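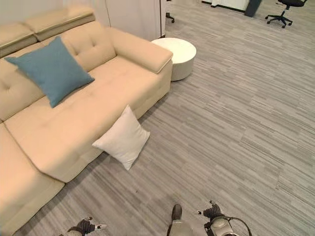 Photo: Gekden press office. Free for editorial use with credit.

Gekden halts pillow pickup on home robots after grip fault

Gekden has switched off floor pickup on all 300 of its Randetti household robots after a fault in which the grippers kept closing once they already had hold of something soft. The function will stay off until an outside lab has repeated the company's own tests. Gekden does not regard its own results as enough, and customers shouldn't either.

The fault came to light on a Friday in December, during a routine session of lifting cushions and pillows off carpet. A robot closed both hands on a pillow, reported that it had missed, and squeezed again. The stop command took 6 seconds to work. The pillow tore at a seam. No one was hurt, but a person's forearm is also soft, and the company is treating the event as a safety matter.

An early explanation blamed the carpet. Striped flooring was said to confuse the cameras about where a pillow's edge was. "I never believed the carpet story, and I still don't," said Rajitha Siddiqui, head of product safety at Gekden. "A robot that can't see an edge should let go. Ours pressed harder — that's a grip problem, and calling it a vision problem would have been convenient for us."

Engineers have since traced the second squeeze to a software update that changed how the fingers report contact. Why the stop command was slow is still not known. Two repairs have been proposed, and neither has been accepted. 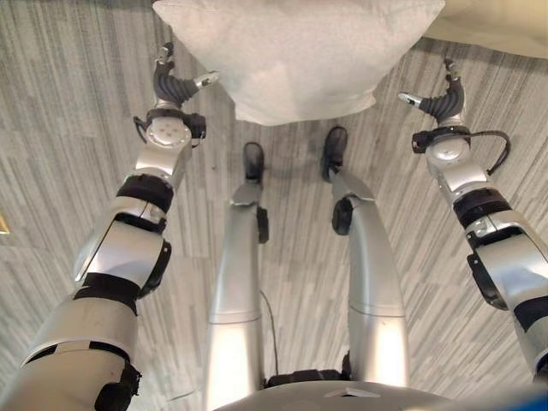 Waltraud Hofstetter remains unconvinced that a software fix will do, and told the company in writing that she wants a stop button that cuts power to the hands directly. She also asked why a slow stop had to be found by accident. Gekden has no good answer to the second point. The first is under review.

The outside tests will be run by Correa and will cover 3,000 grips on soft items. Any repeat squeeze, or any stop that comes late, counts as a failure. Results will be published whichever way they go, including the raw logs.

Owners do not need to return their robots. Floor pickup is disabled remotely the next time a unit connects. Units that are kept offline should be left powered down until they can be updated. Owners who have seen a hand close twice on the same item are asked to report it through the support page, even if nothing was damaged.

Press contact: Nilton Zapata, Gekden Communications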